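Review: Minik two-way radio set for neighbourhood watch groups

Our watch group covers 18 streets on the east side of Fonseca, and until last winter we ran the night patrols on mobile phones. Coverage drops out along the creek, so Lorena Paredes, who does the roster, asked me to try the Minik set for a month before we put any grant money into it.

The set comes as a pair with a double charging cradle. Range was fine across the flat part of town. Behind the old brickworks I lost Oriana Painemal's voice twice, though she could still hear me. Audio is clear enough to take down a number plate on the first go, which our old Clarkis handsets never managed.

Battery life was better than I expected. I'd start at 9 p.m. and still have two bars left at sunrise. The belt clip is poor. Mine cracked on the second Sunday and the replacement took three weeks to arrive.

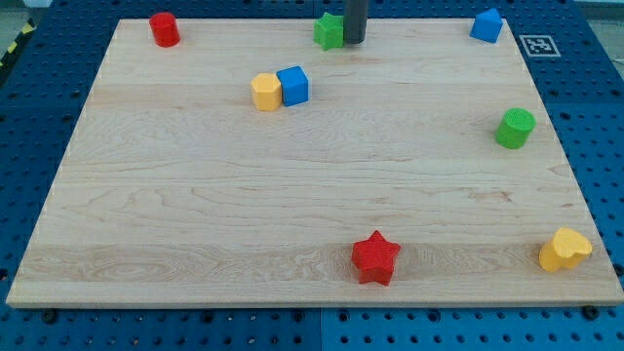 Coloured blocks on the maple board.

Setup is slow. The channels have to be programmed one at a time, and the manual skips the step where you lock the keypad. We had one radio switch channels in a coat pocket partway through a patrol, and the other half of the team had no idea where we were. Lock the keypad before you leave the house.

I also borrowed an Idier set for a weekend. It's lighter and has a proper emergency button, but it's dearer and the earpiece hurt after an hour.

The radios don't replace a call to police, and our members are told to phone first if they see a break-in. For keeping two cars in touch overnight, the Minik does the job. Four stars, one off for the clip.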